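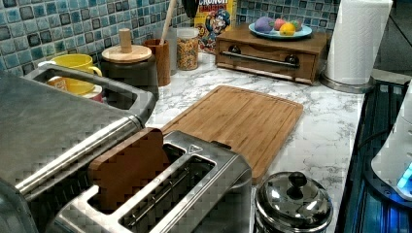

Opinion > Home > Kitchens

Leave the Counter Alone

Every few months another article tells people to clear their kitchen counters. Put the toaster in a cabinet. Put the cereal in a bin with a label on it and put the bin in the pantry. I followed that advice in my own kitchen in Hamevthorpe for most of a year, and I think it is bad advice for anyone who cooks and eats at home every day.

My counter is 96 inches long from the stove to the wall. When I cleared it, it looked very good. It also meant that making toast started with bending down, moving a stockpot and lifting a toaster out with the cord dragging behind it. Then it had to cool before it could go back. Most mornings it sat out until noon anyway, so I had a cluttered counter and an empty cabinet.

A toaster that gets used every day should stay out. So should the cutting board, the paper towels and the wooden spoons. A jar of cereal on the counter is fine, and if the box is leaning behind it with the cartoon captain facing the room, that is fine too. The box tells you what is in the jar and you will need it for the refill.

Fruit is the strongest case. When I kept ours in the refrigerator drawer we threw out a lot of it. On a plate at eye level it gets eaten. I put the plate on top of something, a bread box or a small chest with a drawer, and that gives the same few inches of counter two jobs.

The clear-counter idea comes from showrooms. I went through the Engebretsen showroom last September while we were pricing new cabinets. They had 9 kitchens set up and I could not find a dish towel in any of them. The Vevetti line was the nicest - good drawers, a deep sink - and the salesman quoted us $977 for one pull-out cabinet whose purpose was to hide a toaster and a mixer. We bought the drawers and skipped the pull-out.

I do have a limit. Things used once a month should go in a cabinet, and so should the second and third of anything. Mail does not belong in a kitchen. I also keep around six inches clear at the front edge so there is room to wipe and room to set down a plate.

Past that, I would stop moving things. A backsplash is easy to clean behind a canister - you slide the canister over. People who visit will see that you own a mug and eat cereal. They own mugs too.

14 comments
Shared 6 times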